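Edutis
Open positions: Hand-held gripper operators, home tasks (part-time and full-time)

Location: Pirstead
Start: rolling, with the next group starting in July
Contact: Asnakech Worku, recruiting

Edutis collects examples of everyday household work for Baltero, a learning system that teaches two-armed robots to handle furniture, cushions, cloth and small household items. The examples come from people. Operators hold a gripper in each hand and do the task the way a robot would have to do it, with two jaws and no fingers. The grippers record as they go. We are hiring 17 operators for the Pirstead site.

No background in robotics is needed. Most of our current operators came from retail, warehouse work, home care or hotel housekeeping. The work is physical and repetitive and it asks for attention over a whole shift.

What you will do

You will work from a task sheet. Each sheet names one task, the objects to use and the number of takes. A take is one complete run, from a marked start position to a marked end position. Typical tasks at the moment are lifting and placing a seat cushion, folding light clothing, moving a bag from a bench to a shelf, and straightening a chair. A take is short. You reset the objects, change their starting position as the sheet tells you, and begin again.

Several people work in the same room, each with their own task sheet. You will share furniture and floor space and agree with the others who moves when.

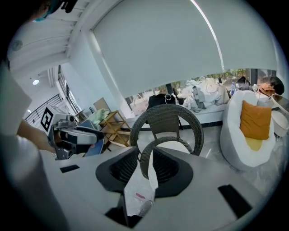 Do I have to know how to program or repair the grippers?
Operators only need to switch them on, check that they are recording and report a fault to the shift lead. Repairs and software are handled by the hardware team.

The first two days are paid training. Day one covers how to hold the grippers, how to keep the markers in view of the cameras, and how to start and end a take. On day two you record practice takes and go over them with a reviewer. Most people need several shifts before their movements are even enough to be used without comment, and we plan for that.

What makes a take usable

Hauke Fröhlich leads the review team and would like applicants to know what his reviewers look for before they apply. A take is accepted when:

The movement is steady and at normal speed. Fast jerks blur the picture and the tracking is lost.
Both grippers stay in your hands from start to finish.
The object is held by the jaws only. If you steady a cushion with your knee or forearm, the take is rejected.
The markers are not covered by sleeves, hair or fabric for more than a moment.
You do not talk to another operator during the take.

Failed grasps are fine. If the cushion slips and you pick it up again with the grippers, finish the take and mark it as a recovery on the sheet. Those takes are kept in a separate set and the learning team asks for them regularly. Please do not drop things on purpose unless the sheet says so.

Operators are not paid per take. We tried a piece rate and the quality went down, so everyone is paid by the hour.
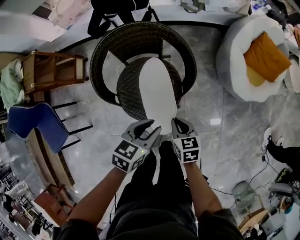 Cushion task: one gripper in each hand, jaws closed on the front edge of the seat cushion.

Who we are looking for

You should be able to stand for most of a shift, with breaks, and to bend and kneel often. The grippers are not heavy at first but your forearms will notice them by the afternoon. If you have had wrist, elbow or shoulder trouble, tell us at the interview so we can talk about shorter blocks.

You need normal or corrected eyesight and steady use of both hands. Left-handed applicants are very welcome. Our set leans strongly to the right hand and we would like to balance it.

You should be able to read a task sheet in English and write a short note on it. You should be comfortable being recorded while you work. The cameras are aimed at the task, but other people in the room can come into view. Faces are blurred before the recordings leave the site. You will be given the consent form with your interview invitation so you can read it in your own time.

Plain clothing is best, with close-fitting or short sleeves. Closed shoes are required. Masks are optional. Please leave off bracelets and large watches.

Hours and pay

Full-time operators work 40 hours a week, Monday to Friday. Part-time operators choose either the morning or the afternoon block and keep it for at least four weeks. Recording is done in blocks with a ten-minute break between them, and there is a longer meal break in the middle of a full shift. There is no night work. Weekend shifts come up now and then when a site is only available to us on those days. They are voluntary and paid at a higher rate.

The hourly rate is stated in the interview invitation and is the same for every new operator. After three months it goes up one step. Operators who move on to reviewing or shift lead go up two. Travel between Pirstead and other recording sites is paid time.

Other open roles

Take reviewer (one position). You watch recordings, mark the start and end of each grasp and sort takes into accepted, recovery and rejected. Desk work, full-time. We prefer someone who has been an operator here or has done similar labeling work elsewhere. Questions to Hauke Fröhlich.

Room setter (one position, part-time). You prepare rooms before each block, swap furniture according to the plan, tape the start marks and keep the object list up to date. The list for Pirstead currently has 1069 entries, from spoons to armchairs, and every one has to be found again when a task is repeated. A driving license is required. Questions to Mei Tran.

How to apply

Send a short message to Asnakech Worku through the contact form on this site. Choose "Operator, Pirstead" as the subject. Tell us which block you would like, when you could start and what work you have done before. A full resume is optional for operators and required for the reviewer position.

Suitable applicants are invited for a trial of about an hour. You will try the grippers on two or three simple tasks and meet Eldana Mamo, who runs the shifts. Trial recordings are deleted afterward and are not used for training the system. You will hear from us within a week either way.

If you have applied before and were not taken on, you may apply again. Mention the earlier application in your message.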